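Kitchen and dishes - guest questions

Do I have to wash up before checkout?
Scrape and rinse your plates and bowls, please. Lusudeo does the full wash after you leave.

Where do clean dishes go?
Set them on the checked cloth on the counter. Plates and bowls can sit there together until they are dry - no need to put them away.

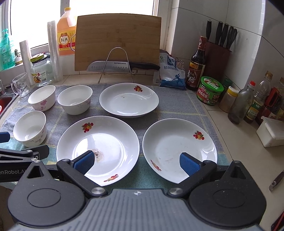 Wipe off salt, pepper and sauce before anything goes in the sink. The fruit decals on the plate rims wear off under a scouring pad, so use the soft side of the sponge.

Can I use the knife and cutting board?
Yes. Wash both by hand and stand the board upright again.

What if I break something?
Tell Wilfredo Macapagal at the front desk, extension 331. The first 2 pieces are free - after that we charge for replacements.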